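Household Textiles and Sound in Small Rented Rooms

Student project report, Building Acoustics course
Submitted 22 April 2026

1. Why I chose this subject

When I moved to Stunville for my studies, I rented a room in an old building near the bus station. The room has a hard floor, bare walls and one big window. When I talked on the phone with my family, they often said that I sounded like a person in a bathroom. I put a blanket on the wall behind the desk and they said it became better. From this small experience came the question of my project: how much can a student change the sound of a rented room with normal household textiles, without drilling holes and without spending much money?

Our supervisor, Lorraine Tipoki, advised me to keep the question narrow. In my first plan I wanted to study also noise from neighbors and from the street. She explained that this is a different problem, because noise through walls depends mostly on weight and on tight joints, and a curtain has little weight. So this report is only about echo inside the room. I mention this early because many people mix the two things, and I also did it before the course.

2. Some theory

When a sound is made in a room, it travels to the walls, the floor and the ceiling and comes back many times. Each time a part of the energy is lost. The time that the sound needs to fall by 60 decibels is called the reverberation time. In a room with hard surfaces this time is long, and speech becomes less clear because the end of one word covers the start of the next one.

Soft and porous materials take energy from the sound. The air moves in the small spaces between the fibers, and the friction changes the movement into a very small amount of heat. This works best where the air moves fast, and directly at a hard wall the air almost does not move. For this reason a thin cloth which lies flat on a wall does little for low tones, while the same cloth with some distance to the wall does more. High tones have short waves, so they are easier to absorb.

Three properties of the textile are important: the weight for each square meter, the resistance to air flow, and how the textile is hung. The last one surprised me most when I read the course material. I had believed that only the thickness matters.

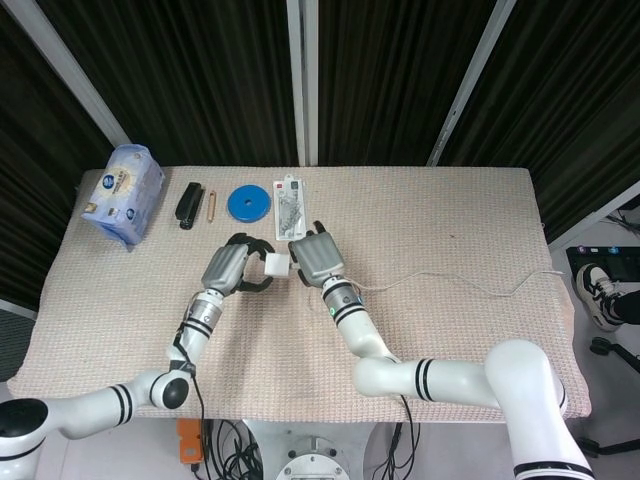 Curtains are sold by size, and most buyers choose the width of the window and not more. For the sound it is better to buy more width than needed and to let the cloth fall in folds. With folds there is more material in front of the same wall, and the depth of the folds makes air spaces of different size behind the cloth. The black curtains in the photo hang in pleats, and this is the way of hanging I mean when I write "folded" in the rest of the report. The beige cloth on the table has a waffle texture, so its surface is not smooth, but it lies on a table top and I would not expect much from a cloth in that position. The color has no meaning for the sound. Several of my classmates thought that black cloth absorbs more, I think because it is common in theaters.

3. How I did the work

I used the practice room which our department rents in the Nishimura building. It is a plain room with painted walls and a vinyl floor. Jarmo Eskola from the laboratory lent me a measuring microphone and showed me how to use the software. As the sound source I used balloons. A balloon is not a perfect source, because each one bursts a little differently, but it is cheap and loud enough for a small room.

I measured the empty room first. After this I tested a flat curtain near the wall, the same curtain in folds near the wall, and the same curtain in folds with a gap of 20 centimeters. For the last test I added a rug on the floor. The curtain was a heavy cotton one from the Zamesus shop in Grurnville. For each case I made 2 series of measurements, one with the microphone in the middle of the room and one with the microphone close to a corner.

The windows stayed closed and I was always standing at the same place near the door. My own body and my winter jacket also absorb sound, so I wore the jacket in every test. This was an idea of Jarmo, and I found it funny at first – later I understood that in a small room it can make a difference.

4. Results

The flat curtain changed the high tones clearly and the low tones almost not at all. The folded curtain was better in the middle range, where a large part of speech is. The gap to the wall gave a further improvement, mostly in the lower part of the middle range. The rug helped with the high tones, but less than I expected after the curtain was already there.

For the low tones no textile in my test was enough. In the corner position the results also went up and down from one balloon to the next, so I do not want to draw strong conclusions from them. A proper study would need more microphone positions and a better source.

5. Costs

My budget for the materials was 600 and I spent 654. The difference came from the rug, which I bought too late to compare prices. The curtain was the largest cost. Second-hand curtains would be much cheaper, and they are often longer and heavier than new ones.

6. What I would do differently

I would measure the weight of the cloth myself. The label gave a number, but I did not check it, and after washing the cloth became shorter and felt more dense. I would also test a full bookshelf, which many students already own. Lorraine Tipoki suggested this in October, but I had no time for it.

In my own room I have now replaced the blanket with a folded curtain on a tension rod, with a gap behind it. The rod needs no screws, so the landlord has agreed to it.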